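Kitchen Bench Tips for Robot Arms: House Rules We Work By

Updated Dec 8, 2018

These are the working rules for the two-arm kitchen bench at Skondwood. They started as a sheet taped to the wall and grew from there. Most of them will apply to any table where an arm handles plates, mugs and food, and a few are ordinary kitchen sense. Rules on guarding, risk assessment and training are in your own site paperwork, and nothing on this page replaces them.

Laying out the table

Put down a mat in a plain, dull color. Brown or gray-brown is good. A shiny white top throws glare into the cameras, and plates slide on it. Smooth the mat flat from the center out and check the corners before each session.

Leave open space around every item. A hand can squeeze into a narrow gap between a mug and a rack, but a gripper comes with a wrist, a flange and a cable behind it, and all of those need room as well. Our rule is one open gripper's width on every side, measured at the height of the wrist and again at the height of the table.

Tall things go where the arm does not have to reach over them. If a mug tree has to stand in the middle, lower the speed for any move that passes above it. 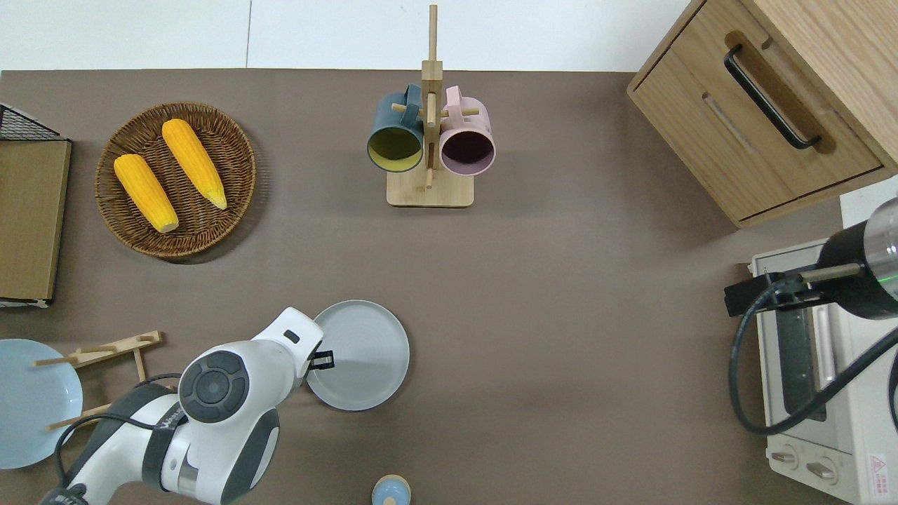
Turn mug handles so they can be reached from the side the arm comes from. Hang the mugs before the arms are switched to run, and give each one a light tug to be sure the handle is fully over its peg. A mug that is only half on will drop at the first bump of the stand.

Use a tree with a wide base. If yours is light, a strip of double-sided tape under each end will hold it to the mat. Change the tape when it picks up lint.

Plates

Use plates of one size for a session. Color doesn't matter to the arm, but different colors help the people watching to say which plate they mean. "The yellow one" is quicker than "second from the back."

Stand plates in the rack so they lean the same way. Mixed leans make it hard to get two fingers around a rim. Wipe the rims dry first. Grease on a rim is worse than water, and a plate that has held anything oily should go through the sink before it goes near the rack.

Throw out any plate with a chip. Grippers press on a small area, and a chip is where the crack will begin. Keep a dustpan within reach but off the work table.

When teaching a pickup from flat, come down beside the rim and stop above the mat. Then lower in small steps. Never let the fingertips push on the table to find the height.

Food and play food

Decide before you start whether the food on the bench is for eating. If an arm has touched it, our answer is no, and it goes in the bin or back in the prop box. Gripper pads used on tools and cables are not kitchen clean, and wiping them does not make them so.

Long items such as corn do better in a shallow basket than on the bare mat. They can't roll off, and the basket can be set back in the same spot. Lay them side by side and pointing the same way. Check woven baskets for loose ends that could catch on a finger.

Ovens and other appliances

Unplug any toaster oven within reach of an arm. Pull the plug itself out of the wall, and leave the end lying where everyone can see it. Turning the knob to off is not enough, since a knob can be turned by a sleeve or a gripper.

If you are practicing door opening, support the back of the oven so it can't walk across the table. Pull on the handle along the line the door swings. A straight pull on a door that swings down will tip the whole oven forward.
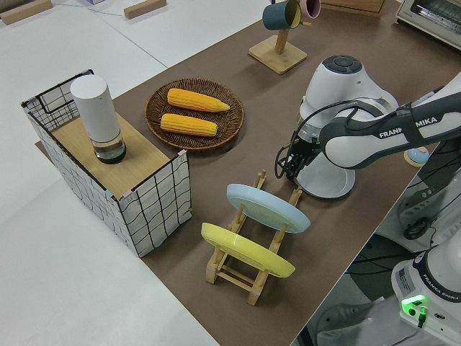

Nothing gets stored on top of an oven during a session. Lamps, speakers and similar things should stand on a level surface with no overhang. If one of them tips when you nudge the support below it, move it.

Cables

Follow every cable with your eyes from the wrist to the base before the first run. There should be enough slack for the full reach and no more. A loop that hangs low will hook a mug sooner or later.

Cables on the floor go under the table, out of the walkway. We once lost half a day to a connector that had been kicked loose, and the repair came to 293 dollars. Replace ties that have gone stiff.

Lights and stopping

Learn what the status lights mean on your own machine, from its own manual. Colors differ between makers and sometimes between versions. Write the meanings on a card and keep it by the stop button. Don't rely on what you remember from the last lab.

One person holds the stop button and does nothing else. No phone, no notes. If that person has to leave, the arms stop first.

Hands stay off the mat while either arm can move. Call "hands in" out loud before reaching for anything, wait for "stopped," and only then reach. Both arms must be stopped, even if just one is near you.

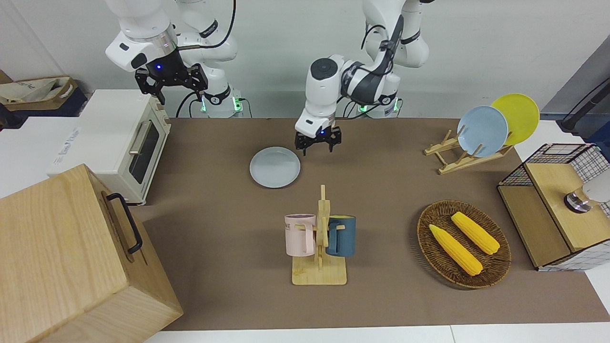

With two arms, give each its own half of the table and mark the line on your layout sketch. Only one arm crosses the line at a time. The other waits high and well back, with its fingers open and empty. Run any new crossing move at the slowest setting and with no dishes out, then add the dishes one at a time.

Resetting between runs

Mark the home spot of each item with a small pencil tick or a bit of low-tack tape. Photograph the layout at the start and compare after each reset. Reset in the same order every time. We go back to front, so that no sleeve passes over something already placed.

Clear off crumbs, screws and tape ends as you go. Boxes and bags not in use belong on a shelf or at the far edge of the table, outside the reach of both arms.

The log

Each session gets one line in the Plikilgate log: who ran it, who held the stop, which items were out, and anything dropped or bumped. Near misses go in too. Check the gripper pads every 900 cycles and write down the reading, even if nothing looks worn. Change the pads in June whether or not they have reached their count.

Last item on the sheet: arms parked, power off at the base, oven still unplugged, dishes back in the cupboard.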